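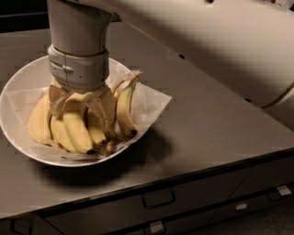 A bunch of bananas in a shallow white bowl.

Why do bananas go brown?

Have you ever watched a banana change over a week? It starts off green and hard, turns a lovely sunny yellow, gets freckles, and then goes brown and squishy. It's still busy long after it was picked!

When a banana is green it is packed with starch. Starch isn't very sweet (try nibbling a raw potato... or maybe don't). As the banana ripens, the starch turns into sugar, and that's why a spotty banana tastes so much sweeter than a green one. The green colour in the skin fades too, and the yellow that was hiding underneath gets its chance to show.

What starts all this off? A gas called ethylene! You can't see it, but bananas make lots of it, and it tells fruit to get ripening. Brown patches come later, when parts of the skin break down and mix with oxygen from the air. A bump can do the same thing.

Try it yourself

Put one green banana in a paper bag and fold over the top. Leave another on the worktop, well away from the bag. Check them both every day for 5 days and draw what you see. Which one turns yellow first?

Freya Pearce tried it with a ripe apple in the bag as well. Apples give off ethylene too, so what do you think happened?

Written by Naledi Jacobs for Wotside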